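Frans Dekker
22nd March
Started repainting the spare room. Posting as I go so I remember what I used.

Two walls done in Padau chalky white. First coat looked patchy, second one sorted it.

Filled over 10 old screw holes first. Left the filler overnight and sanded it flat.

Got the roller from Van Damme. It sheds a bit, so wash it before you start.

Ceiling next, then skirting boards. I want it finished by May.

Been looking at stronger colours too. Orange next to blue works better than I expected. 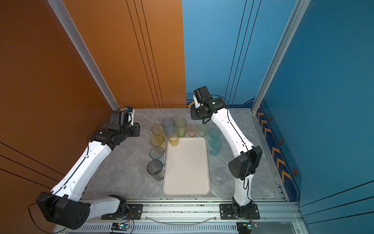 How long should you leave between coats? Four hours if the room is warm, overnight if it isn't.

Tin cost me 80 with the primer. Enough left for the cupboard door.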